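# Chapter 5: Rules for Handling Everyday Things

Most people meet robot safety as a yellow line painted on a floor. Stay on one side, and the machine stays on the other. It's a fine rule for a welding cell, and it tells you very little about a pair of small arms packing a school bag. In this chapter we move to the table top, where the rules get much closer to the objects themselves - and, to my mind, far more interesting!

By the end you should be able to write a handling rule that a stranger could follow, tell a limit from a target, and keep a log that still makes sense in July when you began it in winter.

## 5.1 What a handling rule has to say

A handling rule names the object, the part of it that may be touched, and the point at which the arm must stop. The house standard at Girnine, which we borrow from throughout this chapter, puts all of that on a single line. "Backpack: close on padded edge only; stop if strap is caught."

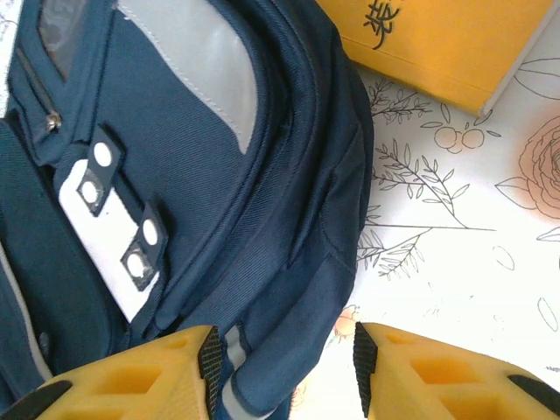
Look at how much work the word "only" does in that line. Without it, a operator under time pressure will take hold of whatever is nearest, and a zip pull or a loose strap is often nearest. Yung-ching Tsai, who drafted the first Girnine rules, tested every line by handing it to someone from another department and watching what they did with it. If two people chose different places to grip, the line was rewritten. I love this method. It costs an afternoon and it finds faults that a month of meetings would miss.

Soft goods need wider rules than stiff ones. A bag changes shape as it is lifted, so its rule describes a region. A book keeps its shape but has a spine and an open side, and its rule must say which way it may be turned and how hard the pads may press.
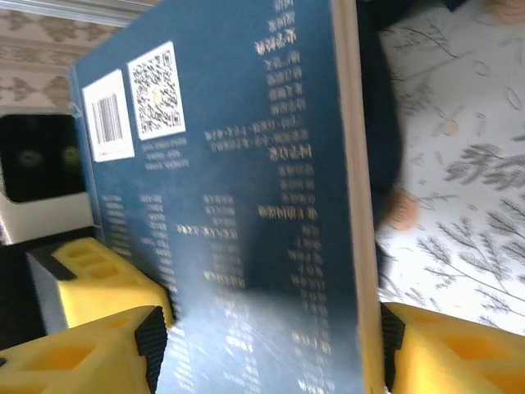
*Figure 5.2 A book held between yellow finger pads with ribbed black contact strips.*

## 5.2 Limits and targets

A limit is a value the arm must never pass. A target is a value we would like it to reach. The Gollinberg workshop once kept both in one column of a table, and out of 2293 logged runs, 593 had to be marked "unclear" when the log was reviewed. Separate columns cured most of it. Keep your own limits in their own column from day one, with the unit written beside each value.
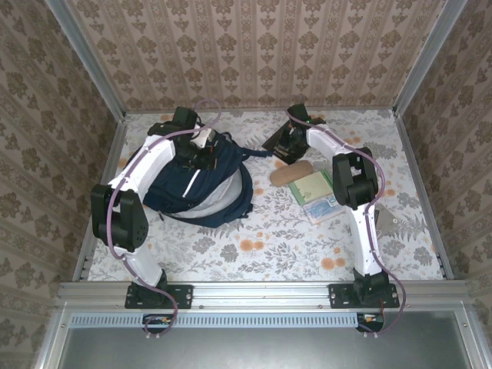

**When two arms share a table, whose limit applies?**

Each arm keeps its own limits, and wherever their reaches overlap the stricter of the two applies to both. Write the shared area into the rule sheet before the first run.

Section 5.3 takes up the log itself, using pages from the Kpodo trials.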